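Recording Garment Demonstrations with the Hand-Held Gripper

Follow these steps for the Zolludano folding study.

1. Spread one garment on the bed. Quilted jackets are recorded separately from flat items.
2. Hold the gripper still for 3 seconds before the first move – the alignment script needs this pause.
3. Grasp at a seam or hem, then fold once and release.
4. Repeat with the garment rumpled again. A full set is 550 demonstrations.

Policies trained on the October sets placed sleeves more reliably when striped bedding was included.

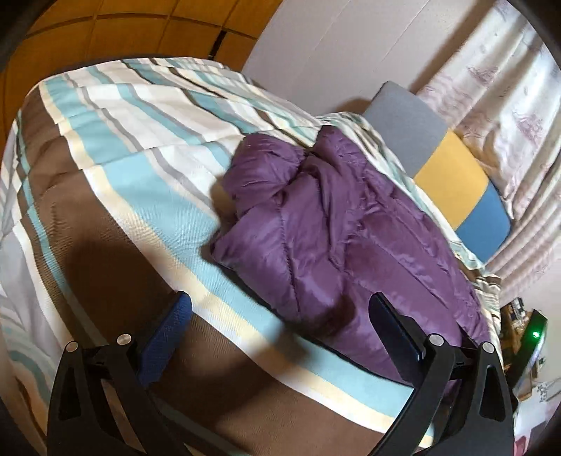

Rutherford replied that 800 demonstrations had worked better for padded coats at Wutberg.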